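Notes after moving to a smaller town, a thread
2019-04-26

1/ Last August I moved from the city to a town you can cross on foot. Some people in my language class ask me if they should do the same, so I write what I know in one place. I am only one person and it is only one town.

2/ The rent. In the city I paid for one room and a shelf in the fridge. In this town the same money gives me two rooms, a balcony and a bathroom with a window. I did not know how much I wanted a window in the bathroom.

3/ The moving itself. I compared three companies and took Allidov. They asked for a list of furniture, and I made it too carefully, with the centimetres of every chair. The man on the phone was polite about it. The final price was 500 dollars more than the first one, so please ask what "access fee" means before you sign. For me it meant stairs.

4/ What I sold before I left: the big desk, the second bed, all the curtains. What I should have sold: the bookcase. It had a colour that looked grey in the old flat, and in the new one it looks like the inside of a mushroom.
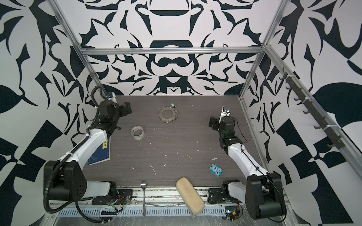 5/ Then the bus. There is one company, Wallar, and the timetable is printed on paper at the stop. On weekdays the last bus home leaves the station at 6. After that you walk, or you learn who from your street works late. I walked a lot in winter and my legs are much better now.

6/ Food. I was afraid of this part. There is one large supermarket, and its vegetables are not different from the city ones. But there is also Başaran, the small grocery behind the post office, with the white cheese from a barrel, the thin peppers and the good tea. I go there on Saturday morning and I come home with more than I can carry.

7/ A small warning about the grocery: it takes cash only and the bank machine is at the other end of the main street. I have made this trip in rain.

8/ The language. In the city I could live a whole week with "hello", "card, please" and "thanks". Here people talk to you. At the pharmacy, at the stop, over the fence. In the first month I was tired every evening from the speaking. I prepared sentences in advance about the weather and then the other person asked about my knee.

9/ I began to write the new words on the back of receipts. Mostly they are words which no course taught me: slush, casserole, potluck, eavestrough. "Eavestrough" I had to hear four times, and I still say it slowly.

10/ Work. I do translations from home, so the only question was the internet. The provider is called Flando. They gave me an appointment, then another appointment, and the technician came on the third one with a very long drill. Since then it has failed two times. I keep a data package on my phone for such days.

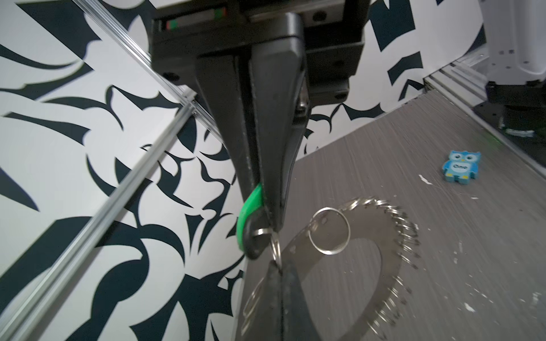

11/ Doctors. Put your name on the waiting list in the first week, even if you feel perfectly healthy. I waited for nearly 11 months. The walk-in clinic is fine for small things, but bring a book.

12/ Money, for those who like a number. I wrote down every moving cost in a notebook: the truck, the deposit, the cleaning of the old flat, new curtains, winter boots, two days of unpaid time. Altogether 3,748 dollars. I had planned for less, and I ate a lot of lentils in the autumn.

13/ What I miss: the cinema with subtitles, the library that was open on Sunday, and being nobody special on the street. When I changed my glasses, three people made a remark before lunch.

14/ What I do not miss: the neighbour's bass, the elevator, looking for a free washing machine at midnight.

15/ If you are thinking about it, go first in February and stay for a full week. Buy your groceries, take the bus, try to get a haircut. I visited in June, when everything was green and there was music in the park, and I would not call that research.

16/ Somebody asked me privately about schools. I have no children, so I cannot say anything useful. For dentists, yes, write to me, I have been to both.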